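Compte rendu d'avancement, Grusov, atelier gestes de cuisine
16 août 2026
Pour Seija Kauppinen, fonds Brarar

Bonjour Seija,

Vous m'aviez demandé quelque chose de moins sec que le rapport de décembre, alors je vous écris comme je vous parlerais au téléphone (en un peu plus court, promis !).

Nous en sommes à 1565 gestes enregistrés et gardés. L'objectif de cette tranche était de 1000, donc de ce côté je dors bien. Par contre, le tri nous prend toujours un temps fou. Teemu relit tout à la main, et il a mis de côté presque 70 prises où les deux pinces se gênent au-dessus d'un récipient. On les conserve à part, Oberholzer nous les a demandées pour ses propres essais.

Ce qui a le plus bougé depuis ma dernière lettre, c'est le travail des gens. Au départ, l'équipe de cuisine voyait les pinces à main comme une corvée en plus du service. Kerttu, qui range et dresse depuis des années, m'avait dit tout net qu'elle n'allait pas apprendre à une machine à lui prendre sa place. On en a beaucoup parlé, et on a changé deux choses : les séances d'enregistrement sont maintenant comptées dans les heures, et c'est elle qui choisit les tâches. Du coup elle a écarté la découpe et mis en tête de liste tout ce qui l'use, les pots à déplacer, les ustensiles à trier, les bols à empiler. La liste compte 49 tâches aujourd'hui, et je la trouve bien meilleure que la mienne !

Barış, lui, a refait les consignes. Avant, on demandait un geste « naturel », et chacun comprenait ce qu'il voulait. Maintenant on dit par où saisir, et on laisse la personne libre du reste. Les poignets fatiguent quand même au bout d'un moment, surtout quand on travaille à deux mains, et je préfère vous le dire. Nous avons raccourci les séances en conséquence. Il faudra aussi revoir le planning avec Preben, qui perd une paire de bras pendant qu'on enregistre et qui me le rappelle volontiers.

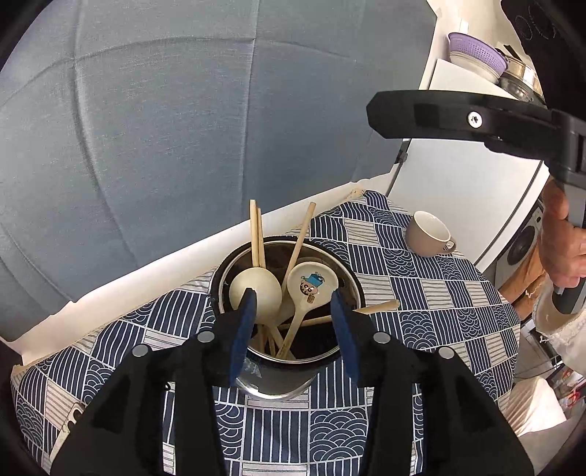

Est-ce que des postes vont disparaître en cuisine à cause du projet ?
Aucun n'est supprimé dans le plan actuel, et les heures gagnées au rangement iront à la préparation et à la formation des nouveaux.

Côté matériel, Prenomico nous a livré des mousses de rechange pour les doigts des pinces, il reste à les poser. Pour la suite, j'aimerais garder Kerttu à mi-temps sur le choix des tâches, ce qui demande une petite rallonge sur la ligne personnel. Je vous envoie le tableau dès que Preben l'a relu.

Bien à vous, et bonjour à l'équipe !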